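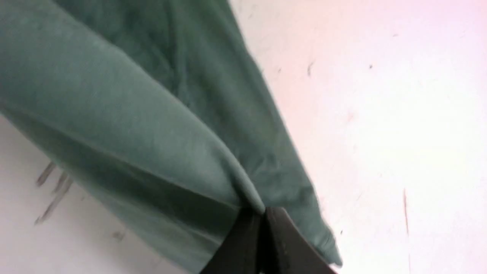

Gelenard Linen Service washes, folds and delivers cloth goods for restaurants, guest houses and small clinics. We opened with one washer and one folding table, and we now have 32 regular accounts. Most of what we handle is plain, soft cloth in solid colors. A green piece with a matte, slightly fuzzy surface shows every crease as a darker line, and a thick fold left in it will stand up like a tube until someone flattens it. For that reason our folding is done on white tables, where a crooked edge or a loose corner is easy to see.

The business was started by Domingo Henríquez, who had spent 14 years in hotel laundries and wanted to run a smaller shop. He still sets the folding standards and trains each new employee. Training takes 5 days. The first two are spent on sorting and the rest on folding.

How we work

Each account has its own bin and its own folding sheet. The sheet gives the finished size, the number of folds and which side faces out. Items are sorted by color and by weight before washing. After drying they go to the tables, are folded to a square or a rectangle as the sheet calls for, and are stacked in bundles of 16. Anything with a stain or a worn hem is set aside, and the customer decides if it should be mended, replaced or cut down for rags.

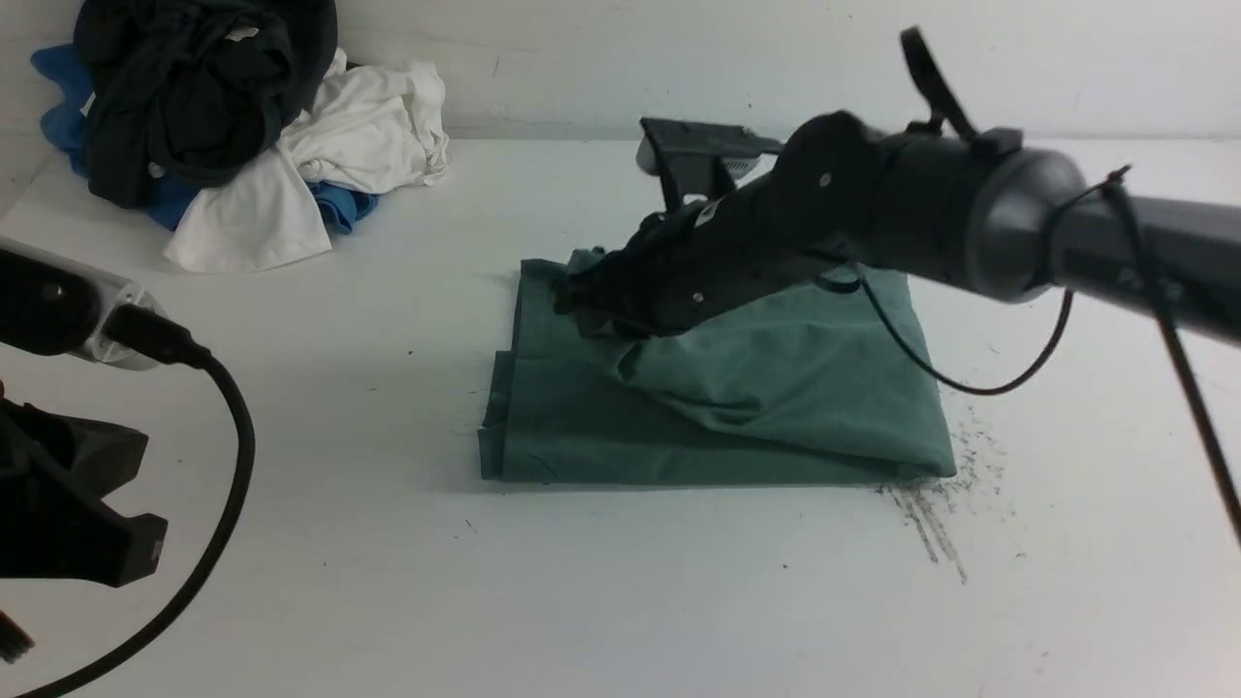
Dark green cloth on the folding table, with more laundry by the wall.

Our services

Weekly pickup and delivery is our standard plan. Accounts in the Ander and Baumgart districts can also ask for a second pickup during the week. We take walk-in orders at the front counter on Hilell Street, with a minimum of one full bag. We do not do dry cleaning, leather or rugs.

Customers may use their own linens or rent from our stock. Rental sets come in green, white and gray. Prices are reviewed once a year, in March, and current customers get the new list by mail before it takes effect.

To open an account, stop by the counter or send us a list of your items and the quantities you use in a normal week.

Page last updated October 26, 2026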